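Comparing two hands on one simple task: nesting bowls

Before you spend money on a new hand for your arm, try it on something cheap from the kitchen. Bowls are good for this. They are light, the rim is thin, and a small mistake of the wrist shows immediately. In this tutorial I explain how I compare the Skuvier hand with the Dralance hand on the same table.

Step 1. Write down the start position of each bowl. Use the same bowls for both hands, and keep the speed limit equal in the controller.

Step 2. Bring the fingers over the rim slowly – the thumb should stay low and the other fingers a little open.
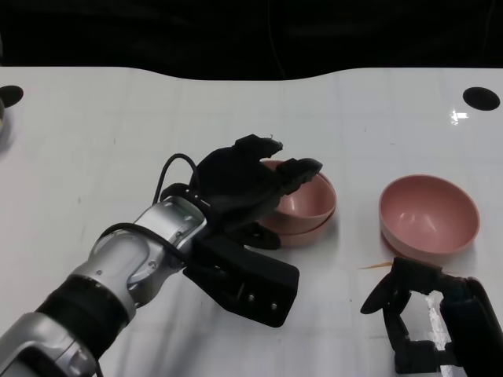
Thắng Vương
Test engineer, Gunawan

Step 3. Close the fingers with the lowest force which still holds the bowl. Increase it in small steps. I give every hand 19 attempts, and I write the result after each one, also when it is bad.

Step 4. Release over the second bowl. Many people open all fingers at the same time, and then the bowl lands tilted. It is better to open the thumb first and to let the index finger guide the rim.

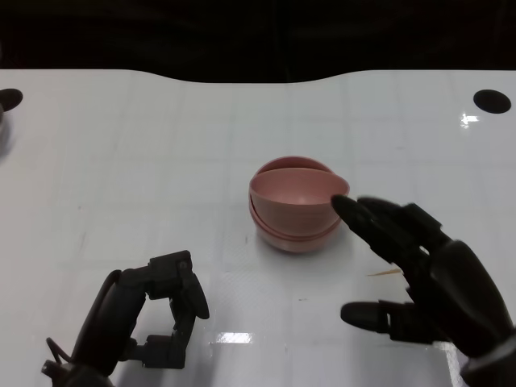

If the bowl sits crooked, count the attempt as "half". Do not correct it by hand, or your two tables of results can not be compared. After 6 half results in a row I stop and calibrate the wrist again.

Step 5. Repeat from a wrist camera. The head camera loses the rim behind the fingers very often, and the wrist view helps to see which finger touches first – but the knuckles also cover a part of it, so save both recordings. 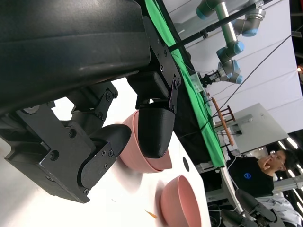
Azlan Pattinasarany wrote to me that he would change the order: wrist camera first, head camera after. With his Dralance hand he found the contact point much faster in this way, and he needed fewer attempts to set the force.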